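Narkska Office - Workstation and Seating Check, January
Completed by: Hacer Canpolat
Read and signed off by: Recep Toprak

Hello all, and thank you for letting me poke under your desks again. Same form as last time, with my comments after each item. OK means leave it be, Attention means please sort it out before the next check, and N/A means I didn't need to look.

1. Walkways and floor
Main aisle clear from the door to the kitchen - OK
Boxes stored out of the way - Attention
Comment: The Stiden sample boxes have crept out into the aisle by the coat hooks again. I moved two of them myself, but the rest are heavier than they look and I'd like a second pair of hands, please.

2. Exits and extinguishers
Exit door opens fully - OK
Extinguisher tag in date - OK
Comment: Lovely. The door used to stick in cold weather and it swings open very nicely now, so thank you to whoever finally called the landlord.

3. Chairs
Armrests firm - OK
Height lever holds - Attention
Casters roll freely - OK
Comment: I sat in every chair, which was a very pleasant 20 minutes. The one at the Kang desk sinks slowly once you settle in, and I'd almost call it relaxing, but it isn't good for anybody's back over a whole afternoon. Recep has the number for the repair people.

4. Desk cables and power
Cables off the front edge of the desk - Attention
Adapters accessible - OK
Cables bundled behind monitors - Attention
Comment: I know this one comes up every time, and I do understand that things get plugged in when we're busy and then simply stay where they landed. Still, a chair arm can catch a hanging loop before you notice it, and then the whole lot gets a tug.

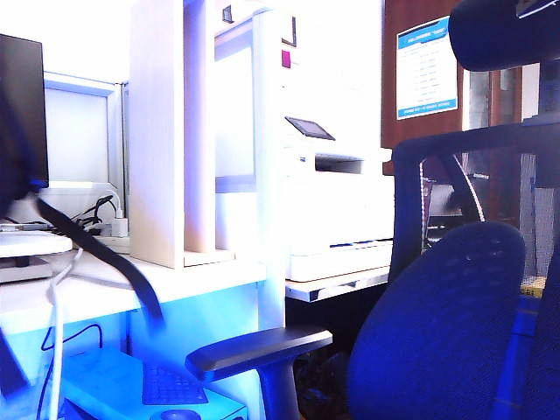
Item 4: white cables looping over the desk front, black cables tangled behind the monitor.

For this desk I'd suggest a tray underneath and a few of the soft fabric ties from the supply drawer (the plastic ones are a nuisance to cut off later). The black strap draped across the desktop could be coiled up at the same time. Please label both ends of anything you unplug - I spent a good part of last spring following one gray cord to a lamp.

5. Shelves and printer
Shelving steady when pushed gently - OK
Heavy items on lower shelves - OK
Printer vents clear - OK
Comment: No wobble that I could find. Please keep the Seklow binders down low where they are, even if the top looks tempting.

6. Lighting and screens
Overhead lights working - OK
Glare on screens - Attention
Comment: It gets very bright in the afternoon. If you find yourself squinting, try turning the monitor a little first, and come and see me if that doesn't help.

To do
Stiden boxes moved - Recep and Hacer
Kang chair lever - Recep
Cable tray and ties, item 4 - Hacer
Screen glare - everyone, at your own desk

Recep's note: Agreed on all of it. I've set aside 2:00 for the boxes, so please leave the aisle free of bags around then.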